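Keep the Residential Year

The Synod of Girkotwood will decide in September whether candidates for ordained ministry must continue to spend a year in residence at Petrenko House before they are assigned to a parish. The proposal before it would make that year optional. Candidates could complete the whole of their preparation from home, through the Kolinix course platform, with two short retreats in place of the nine months now required. I have taught pastoral theology at Petrenko House for many years and cannot claim to be a neutral party. I nevertheless ask the delegates to vote against the change.

The arguments in its favor deserve a fair hearing. The candidates who come to us today are older than those of a generation ago. Many have spouses, mortgages and children in school, and a year away from home is a serious thing to ask of them. There is also the matter of cost. Petrenko House was built for 80 residents and has not been full in a long time. Its roof needs work. The finance office puts the monthly cost of housing and feeding one candidate at $744, against $595 for the full set of online courses, which is paid only once. Delegates who must answer to congregations with shrinking collections are right to look hard at those figures.

I do not dispute that the courses themselves are sound. Church history can be taught well at a distance, and so can a good deal of Scripture. Some of our strongest papers last year came from candidates who had never set foot in the building.
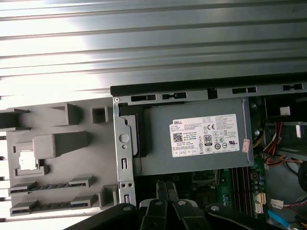 Ordained ministry, however, draws on a kind of preparation that is hard to write into a list of courses. Much of the residential year looks idle on paper: the hour after evening prayer, the shared kitchen, the long walk back from the hospital with an older priest. It is easy to see those hours as gaps waiting to be closed. I would urge some caution here. Consider the metal rail along the edge of an open desktop computer case. It is broken by cutouts of different shapes, a plain slot in one place, a nearly square notch in another, a narrow opening crossed by a small tab in a third. A person who knew nothing of computers might take them for waste, and might be tempted to weld them shut. The designer knew better, and so, I think, did the people who laid out the daily schedule at Petrenko House.

Those hours are where candidates learn to live with people they did not choose. A parish priest will sit at table with families who have not spoken to each other since a funeral. He or she will be corrected in public by someone who is wrong, and will have to be gracious about it. A candidate who has shared a hallway for nine months with someone whose prayers are longer and whose temper is shorter has had some practice.

They are also where we learn about the candidates. A written evaluation can tell a bishop that a man understands the doctrine of grace. It will seldom tell her that he disappears whenever there are dishes to be washed, or that he is the one others look for at midnight when bad news has come from home. More than once, such knowledge has changed where a person was sent. On two occasions that I recall, it led to a kind and honest conversation that ended with a candidate choosing another path.

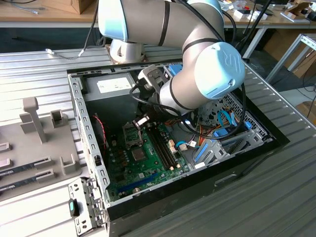
Father Jaxon Campbell, who now serves the parish of Dotance, wrote to the Synod office in support of the present rule, and has allowed me to quote him. "In my first winter I buried eleven people," his letter reads. "I had the right books. What held me up was that I had already learned to say morning prayer when I did not want to, because there were others in the chapel who would notice if I stayed in bed." Dotance is a parish of 3,498 people spread over three valleys, with one priest. No colleague lives within an hour's drive of him. The men and women we send to such places need habits of prayer that will survive being alone, and in my experience those habits are formed in company.

None of this means that the year should remain exactly as it is. I would support a family allowance, paid from the endowment, for candidates with children at home. I would support dividing the residence into two terms, taken over two years, so that those caring for an elderly parent need not be away so long at once. The empty rooms on the north side could be fitted out for married couples – a plan for this was drawn up before my time and is still in the library. Courses that are taught well through Kolinix could stay there, leaving the months in residence freer for hospital visits, preaching practice and common prayer.

These changes would cost money, and the Synod should have an honest estimate of them before it votes. I have asked that one be prepared. If the delegates find that they need until the spring session to consider it, the present rule should stand in the meantime, and the candidates already accepted for this fall should be told so in writing.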